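Podau Challenge

The Podau Challenge is a student robotics competition run entirely in simulation. Teams write the code for a robot arm, send it in, and the organizers run it through a set of household-type tasks. I've been on the Hiebert team for two seasons now and I started this article because the old one was three lines long and one of them was about parking. Please fix whatever I got wrong!

Background

Podau began as a final project for the Hiebert evening robotics class (you'll still hear older members call it "the final," which confuses every new person). The class had one real arm and a long waiting list for it, so somebody put together a simulated version that people could run at home. Other clubs asked to join in, and the Jiswood club was the first to send a full team. The current rulebook is dated April 13, 2021, and it's the one most teams still quote at each other when they argue.

The simulator

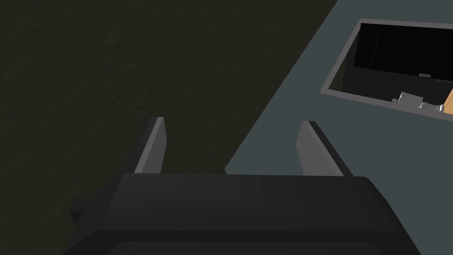
Nosex is the simulator everyone uses. It was written by former students and it's free to entrants, though the setup guide assumes you already know your way around a command line, and I lost a whole weekend to that. Most of the code people write works from the hand view, with the two fingers always poking up from the bottom of the picture and the rest of the world at whatever angle the wrist happens to be. That slant takes some getting used to! A table edge comes through as a long diagonal, and a bin can have one side out of view, so a program that expects everything neat and square gets lost pretty fast. My own first entry was exactly that kind of program.

Rounds

There are two main rounds, and a team needs a score in both to be ranked.

The bin round is the one beginners like. Your robot gets an open bin with a few things in it and a list of what to take out and where to put it. Small flat things are a pain (you have to get a finger under or beside them somehow), and big lumpy things hide whatever is behind them. You can look as long as you want, but the clock is running, and each attempt has a limit of 200 seconds.

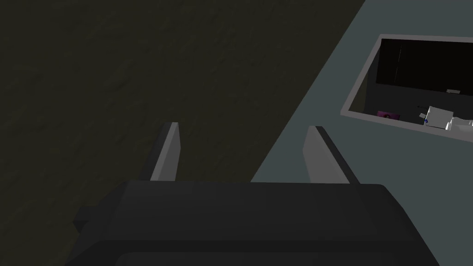
Bin round in Nosex: gripper open, bin on the table.

The second is the mixed round, and this is where the good teams pull ahead. Objects with odd shapes get thrown in, and furniture can be part of the setup too, so you have to plan a path for the arm that doesn't bang into anything. Our team spent most of July on this one round and I'd do it again. The long, thin bits on some objects are murder: your code thinks it has found the middle of the thing and it's way off to one side.

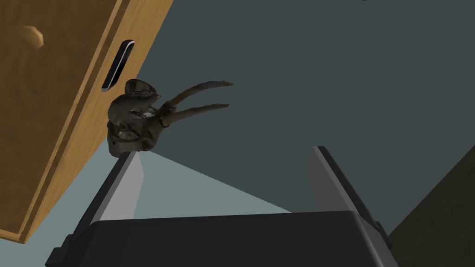 Scoring

Each task is run 5 times with the objects moved a little between runs, and all the runs count. You get points for a clean grasp, more for putting the object where it belongs, and you lose points for hitting the furniture or dropping things. Partial credit is generous, which I love, because a team that only ever manages to line up the gripper still goes home with something on the board. The highest total so far is 3892, set by Jiswood, and yes, we've heard all about it from them.

Taking part

Any school or club team can enter, and you don't need to own a robot. The last season had 131 entries, a lot of them from people who had never written robot code before (some came over from video game clubs and did really well). New teams usually start from the sample program that comes with Nosex, which moves the arm to a fixed spot and closes the fingers. Change one thing at a time and keep your logs! The simulator saves a picture for each step, and going back through them is how we found nearly all of our bugs, including a minus sign that had been sending the arm the wrong way for two weeks.

See also

Hiebert evening robotics class
Jiswood club
Nosex setup guide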